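7. When the jaws will not let go

Sooner or later the Tivon hand-held gripper will close on a piece of clothing and decline to open. The status light goes amber, the log shows fault 40, and whoever is holding the tool starts pulling. Please don't.

Fault 40 means the jaw motor drew too much current on the way out. On soft goods the usual culprit is fabric folded into a pivot. The second most usual is the person who tried to fix it last time.

CAUTION: The jaws can spring open without warning once a jam clears. Keep fingers, sleeves and lanyards out from between the arms. Enikő Kovács has asked us to add earrings.

To clear the fault:

1. Let go of the trigger. Squeezing harder is recorded in the log, where it impresses no one.

2. Rest the tool on the bed or bench so the jaws carry no weight.

3. Switch off at the handle and wait 11 seconds. The capacitor holds a charge after the light goes out -- it has fooled better people than us.

4. Turn the release screw anticlockwise until the arms go slack. Do not undo the pivot caps. They look inviting, and they are how the April unit came back to us in a sandwich bag.
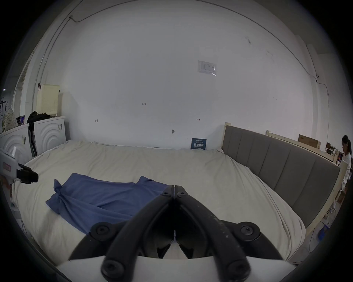
5. Ease the cloth out along the line of the arms, never across them. If it has wound itself around a pivot, cut the cloth. A T-shirt is cheaper than a gearbox.

6. Tighten the release screw, switch on and run one open-close cycle with nothing in the jaws.

NOTE: If fault 40 returns on the empty cycle, the jaw motor is probably done for. Tag the tool, write down the cycle count and send both to Aldo Russo. Any unit past 1,140 cycles gets new jaw bushings while it is in, whether or not it has misbehaved.

Do not clear the log before sending.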